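Kevel cell, teleop notes from this week. Posting these mostly so the Burbridge group can stop emailing me the same questions one at a time.

1/ The setup is two arms on one rail, driven by one operator with a pair of leader arms. The task is a small box with a drawer tray. Open it, put a pearl in, close it, leave it on the floor of the cell. Both arms are used and neither one can finish alone.

2/ We tried hand guiding first. Bastian Fuchs stood at the cell and pushed the arms through the motion with the motors slack. That works for reaching. It works badly for pinching, where your own hands end up in every camera view and the grip force you feel is mostly joint friction.

3/ So: remote control for all of it. The operator sits 2 meters back and watches the wrist feeds on a monitor. Direct line of sight to the cell is blocked with a board. If the operator can see something the policy can't, the demo teaches the wrong thing.

4/ Views from the cell, fixed and wrist.

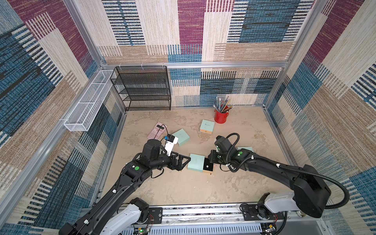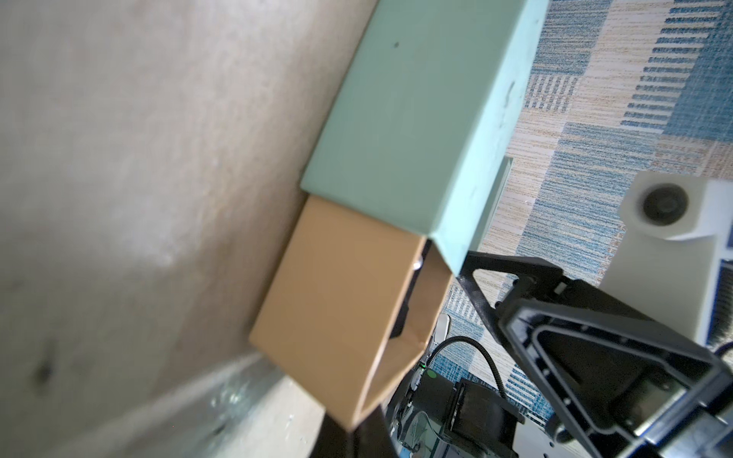
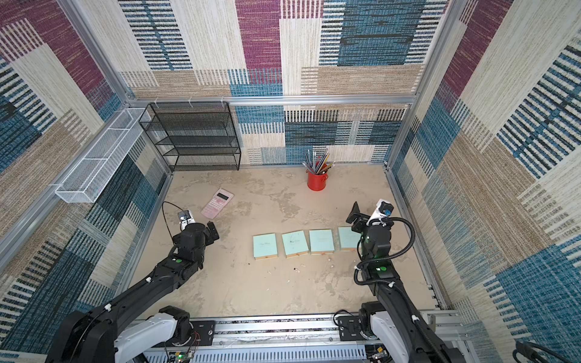 Wrist view, fingers open on either side of the pearl:
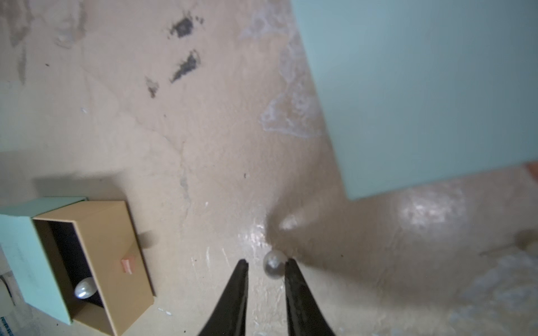

5/ Pearl pickup. Come down with the fingers open, stop, then close slowly. Stopping matters. Operators who close while still descending push the pearl away and spend the rest of the episode chasing it across the floor. We keep short chases in the data. Anything over 15 seconds gets cut.

6/ Tray handling. One gripper holds the sleeve, the other works the tray. Squeeze the sleeve too hard and the tray binds. Bang, our recording script, logs gripper current at every step, so you can find the bad squeezes afterward without watching video.

7/ Pauses. New operators freeze for a second or two before every grasp. A policy trained on that will freeze as well, sometimes for good. We trim idle stretches at the start and end of an episode and leave the ones in the middle alone. If there are too many in the middle, we record it again.

8/ Clutter stays in. Stationery and other objects get moved between episodes. The first set we recorded had a clean floor, and the policy from it went for the first pale thing it saw.

9/ Rate of work: 12 usable episodes an hour from a practiced operator, 4 from someone on their first day. The difference is nearly all in the pickup. Opening and closing the tray gets learned in an afternoon.

10/ Latency. Leader to follower is fine. Monitor delay is the part you notice, and people compensate by moving in small steps. It shows up in the wrist trajectories as a staircase. We smooth nothing at record time. Filter it later if you want to, but keep the raw file.

11/ Drasent format export is still broken for two-arm episodes. It writes the left gripper channel twice. Check yours before you train on it. A fix is planned for May.

12/ Someone asked about scripted motion instead. For a fixed box in a fixed spot, yes, script it. We move the box every time.

13/ Leader arm calibration is a separate thread. Short version: redo it every morning with both arms parked, and write the offsets into the episode header.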